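Caruvico Community Boards > Workshop and Garage > Benches and Tables

Topic: Cable loops hanging under bench equipment — tie them or leave them?

Started Tuesday, July 14, 2020

tallowgate
Posts: 512

I'm redoing the work table at the Julcombe shop and want opinions before I buy anything. The old table had everything plugged in wherever it reached, and every lead hung down in front. When we moved it away from the wall in November two of the plugs had bent pins. I don't want to do that again.

The new table is a Canero, the long one with the steel legs. It's solid and I have no complaints except that it has no cable tray and the underside is too shallow to screw one in. So the leads have to go along the back edge or straight up to a rail.

My main question is about the short leads, the ones that come out of a round metal connector and go right back into the same piece of equipment.
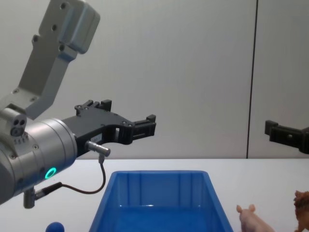 A thin black lead like that is light enough that its own weight doesn't matter. What I worry about is a sleeve or the corner of a box catching the loop when somebody reaches across the table. I was going to pull the slack up and put a tie on it. My shop partner says leave it alone. Who's right?

---

brackenhill
Posts: 1,742

Your partner. If a lead bends near the connector every time something moves, the slack is there so the bend is spread over the whole length. Tie it tight and all the bending happens in the last inch. I've replaced plenty of leads that somebody tidied.

---

osier_lane
Posts: 88

Disagree, at least partly. A loop that hangs free will get snagged sooner or later. We had one pulled out of a Mohammadi bench supply by a guy carrying a tote past it. The lead was fine and the socket was ruined, and the socket was the expensive part.

Use hook and loop tape, wide, and leave it slack enough to turn with your fingers. No zip ties.

---

brackenhill
Posts: 1,742

A tote going past is a problem with the walkway. Move the table back.

---

osier_lane
Posts: 88

Not everybody has room to move the table back.

---

tallowgate
Posts: 512

I have 2 feet behind it and that's all I'm getting. The other side is the door.

I should have said that some of the leads go to things that move and some don't. The ones on the lamp and the supply never move. I have no problem tying those.

---

pennywort5
Posts: 31

Then you've got your answer for half of them. Tie the ones that don't move, as neat as you like. For the ones that do, run the part through its full travel by hand and watch the lead the whole way. If it never goes tight and never touches an edge, leave it. If it touches something, move the lead to the other side or get a longer one.

Also check which way the connector points. A connector that comes out at an angle can sometimes be loosened and turned so the lead leaves in a better direction — some are keyed and can't, so don't force it.

---

brackenhill
Posts: 1,742

Agree with all of that. I'd only add that a right-angle plug saves a lot of trouble if they make one for your socket.

---

osier_lane
Posts: 88

Right-angle plugs are fine until you need to get at the one next to it. I've had two side by side where you had to take both off to reach either.

I still say a loose wrap of tape does no harm.

---

tallowgate
Posts: 512

OK. Fixed leads get tied along the back edge. Moving ones stay loose, and I'll try a wrap of tape on one of them and compare it with the others in November when we do the yearly check. I ordered 5 yards of the wide hook and loop.

Does anybody know if the Canero rail clips fit the older legs? The listing doesn't say.

---

pennywort5
Posts: 31

They fit mine, but I had to file the paint off the inside of the slot first.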